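Can a robot take out the trash yet? Sort of

I've been bugging the folks at Tristenora about this one all winter, and they finally sent numbers! Their home helper, Odoi, got 219 tries at emptying a small trash can and managed 70 without help. Not great, but last October it managed 9, so hey, I'll take it (my kids don't do much better).

Paper is easy enough, they tell me. Stiff plastic packaging that pokes out over the rim is the real pain.
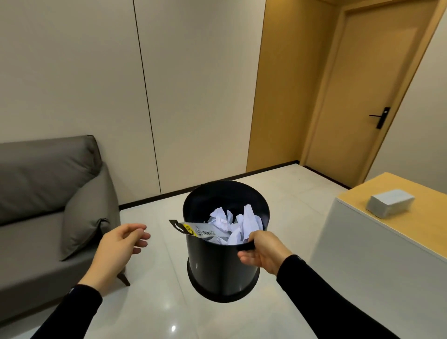 What's next

Another 1,000 tries, this time with a bag to tie. I'll post the score when I get it.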